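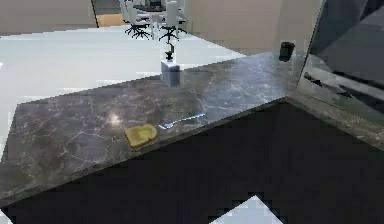 Toast and fork on the kitchen counter, all simulated

I've now run the household robot table at the Mendomley open day two times, and the second time went so much better than the first that I figured I'd write up how I do it. You don't need a robot for this. You need a laptop that can handle 3D, a second screen, a game controller and a simulated apartment for people to boss a robot around in. I use Pliro for the apartment, but the steps should carry over to whatever you have.

Step 1. Pick two rooms and stop there

My first year I loaded the whole apartment and let people wander. Big mistake! They spent their entire turn driving into chairs and looking out over the living room. Now I save two starting points, one in the kitchen and one in the bathroom, and each visitor picks one.

For the kitchen I start people right at the counter. There's a slice of toast, a fork next to it and a little white vase farther back, and that's plenty. The beginner job is "move the fork away from the toast." The harder job is picking the fork up, and it really is harder, a thin fork lying flat on stone is a rotten thing to grab (the toast is flat too, but at least it's wide).

Step 2. Save your starting points properly

Set the room how you want it, then go to File, Save State, and give it a name you'll recognize when six people are talking to you. Mine are KITCHEN and BATH. Load each one and check that nothing has rolled or sunk into a surface before you trust it. Then map the load command to a button on the controller. I had it on a keyboard shortcut the first year and kept typing it into the wrong window.

Step 3. Set the turn length

Eight minutes. Four was too short and at fifteen the line went out into the hall. Put a kitchen timer where the visitor can see it, since the people waiting will be watching it anyway.

Step 4. Prepare the bathroom round

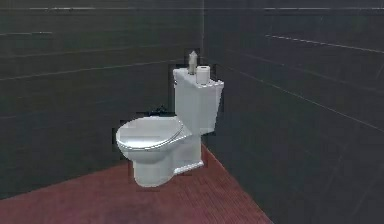
Lukumay

Kids always choose this one, and yes, they giggle. Let them! The job is on top of the tank, where there's a roll of toilet paper standing on end and a slim bottle beside it. Ask the visitor to take the roll and leave the bottle standing. The two are close enough together that you have to think about which side to come in from, and that makes it a nice way to talk about planning a path without using the word "planning."

A few settings that help:

Turn the arm speed down to half.
Turn collision sounds on. People slow down when they can hear a bump.
Leave shadows on if your laptop can take it. It's tough to judge height without them.
Don't fuss over jagged edges or dark blotches in the picture. I lost a whole evening to render settings and not one visitor mentioned it.

Step 5. Let the computer have a go

After the person's turn, reload the same state and run the automatic version on the same job. I tell people up front that it may miss. When it does miss, ask them what they would have done differently - I've had some great answers to that one, mostly from the under-tens.

Step 6. Pack for the room you'll be in

We were in room 503 at the Brillham building, which has exactly one outlet that isn't behind a cabinet. Bring a long extension cord, a spare controller and tape for the cables. Download everything the night before too, because the guest wifi gave up on me by 10 a.m.

If your saved state won't load on a different laptop, check that both machines are on the same Pliro version. Mine weren't.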